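Mivstead Assistive Handling Evaluation
Interim progress report to the Nigatu Fund
Submitted by Bezawit Dinsa, Project Lead
Sep 1, 2021

Purpose of this report

This report covers the second period of work under grant 2309. The grant supports an independent review of the Skustthorpe two-arm kit, which is sold as a ready-to-run package for handling small household goods. The Fund asked us to advise whether the kit, as supplied, could be placed in the day centers run by our partner in Floltton without a trained engineer on site. Our first report, filed in April, dealt with delivery, installation and staff training. The present report deals with performance at the table.

Work completed

The kit has been in regular use at our Mivstead workshop throughout the period. Lemlem Tilahun has led the bench sessions and keeps the task log. We agreed with the Fund on a list of 15 tasks, and 8 of them have now been taken through the full review procedure. The remaining tasks are scheduled for the next period, apart from two that we ask to defer, for the reasons given under Matters for the Fund's attention.

The tasks completed so far concern lidded and open containers, soft items, and the passing of an object from one arm to the other. Each task is run first with the supplier's default settings and then with settings adjusted by our staff. We record whether the task was finished, whether a person had to step in, and how long the arms needed to return to their starting position. Full tables will be attached to the final report.

Lidded containers have taken up the largest share of our time. The supplier's guide treats them as a single category, but we found it necessary to separate rigid containers from thin plastic ones. With the default grip setting, thin cups were often squeezed out of shape and the lid came away. A lower setting corrected this in most runs, although it made the arm more likely to let a cup slide when lifting. We now use the lower setting and have the cup held close to the tabletop while the second arm approaches.

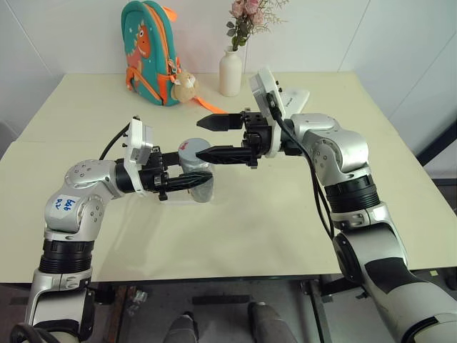 Lidded cup task: left gripper holding the cup, right gripper at the lid.

The approach of the second arm remains the slowest part of this task. The kit plans the two arms separately and checks for contact between them only in the last stage of the movement. When the grippers are close together the software tends to stop and ask for confirmation. This is a sensible precaution, and we would not wish to see it removed. It does mean, however, that a member of staff must stay within reach of the control screen for the whole run, and the supplier's printed material gives a different impression. We have raised the point in writing and await a reply.

Soft items gave fewer difficulties than expected. Passing an object between the arms was reliable with rigid goods and poor with anything that bends.

Service and support

The purchase price includes a support plan with remote assistance. We opened some 15 requests during the period. Routine questions were answered promptly and in plain language. Requests that involved calibration of the wrist cameras took longer, and on one occasion the advice we received applied to an earlier version of the software. The supplier has since corrected its guide -- the revised pages were checked by Ms. Tilahun and found to be accurate.

Spare finger tips are sold only in sets for both grippers. Centers with small budgets may find this inconvenient, and we have asked whether single sets can be offered.

Budget

Spending is in line with the approved budget. A small amount set aside for travel to Floltton was not used and, with the Fund's consent, will be carried forward to cover the site visits described below. No change to the total award is requested.

Matters for the Fund's attention

We ask the Fund to agree to the following.

First, that the two tasks involving poured liquids be deferred until the supplier confirms in writing which parts of the gripper may be exposed to spills. The current guide is silent on the subject.

Second, that the site visits be made by Ms. Dinsa and Ms. Tilahun together, so that staff at the centers can see the confirmation step carried out and judge for themselves whether they could manage it during a normal day.

Next period

Work will continue on the remaining container tasks, followed by a repeat of the passing tasks under the supplier's next software release. A draft of the final recommendations will be sent to the Fund for comment before the close of the grant. Questions on this report may be directed to the Project Lead at the Mivstead office.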